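Schneidunterlage "Estov" von Prirnora: viel Papier, wenig Unterlage

Zuletzt aktualisiert: August

Eine Unterlage für den Basteltisch, die man nach Gebrauch einfach ins Altpapier gibt. Mein erster Gedanke war: Das gibt es schon, es heißt Packpapier. 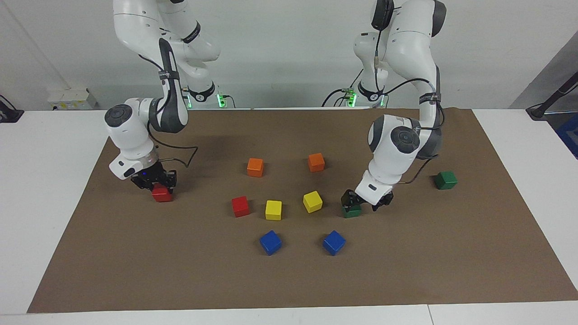
Prirnora sieht das anders und verlangt für die Rolle Estov 15 Euro. Dafür bekommt man laut Aufdruck ein "mehrlagiges Arbeitspapier für Kleben, Malen und leichte Schneidarbeiten", 90 cm breit, mit rutschhemmender Rückseite. Ich habe die Rolle selbst gekauft und zwei Monate lang benutzt, vor allem zum Kaschieren von Schachteln und für die Aquarellsachen, die bei mir sonst auf alten Zeitungen entstehen.

Erster Eindruck: Das Papier ist schwer und riecht nach nichts, das ist schon einmal angenehm. Leider rollt es sich auch nach Stunden noch an den Ecken hoch. In der Beilage steht, man solle es "gegen die Laufrichtung glattstreichen". Habe ich gemacht, mehrfach, auch mit dem Falzbein. Am Ende lagen bei mir doch wieder zwei Marmeladengläser auf den Ecken, und wer am Rand arbeitet, stößt ständig dagegen.

Kleister hält die Unterlage gut aus. Sie wellt sich zwar, aber auf der Tischplatte kam nichts an, auch nicht nach einem Nachmittag mit ziemlich nassen Bögen. Bei Acrylfarbe ebenfalls nichts zu meckern. Mit Alleskleber wird es unerfreulich: Tropfen trocknen auf der Oberfläche an, und wenn man das Werkstück anhebt, kommt eine Faserschicht mit. Auf einem dunklen Bezugspapier sieht man das sofort.

Die "leichten Schneidarbeiten" sollte der Hersteller vom Etikett nehmen. Ein frisches Cuttermesser geht beim zweiten Zug durch alle Lagen. Ich habe es zum Glück auf einem Rest Graupappe ausprobiert und mir den Tisch nicht ruiniert. Zum Schneiden liegt hier weiterhin die alte Matte von Plalton, die seit Jahren hält und die ich nach dem Arbeiten eben abwische.

Zur Rutschhemmung: auf Holz ja, auf einer lackierten Platte kaum. Sobald man mit dem Lineal etwas Druck gibt, wandert das Ganze.

Bleibt der Preis. Eine Rolle hat 13 Meter. Klingt viel, nur ist ein Stück nach einem Kleistertag hinüber, und auf meinem Tisch brauche ich jedes Mal mehr als einen Meter. Das Abdeckpapier von Srithong aus dem Malerbedarf ist dünner und hat keine beschichtete Rückseite, doppelt gelegt tut es für Farbe und Kleister aber dasselbe. Apropos Beschichtung: Ob die wirklich ins Altpapier darf, wie die Verpackung behauptet, würde ich gern genauer wissen. Meine Anfrage dazu blieb ohne Antwort.

Wer viel mit Kleister arbeitet und einen empfindlichen Tisch hat, kann zugreifen - am besten im Angebot. Ich brauche die Rolle noch auf und kaufe dann wieder beim Malerbedarf.

2 von 5 Punkten.

Kontakt | © Papier & Pappe, Testberichte | Nach oben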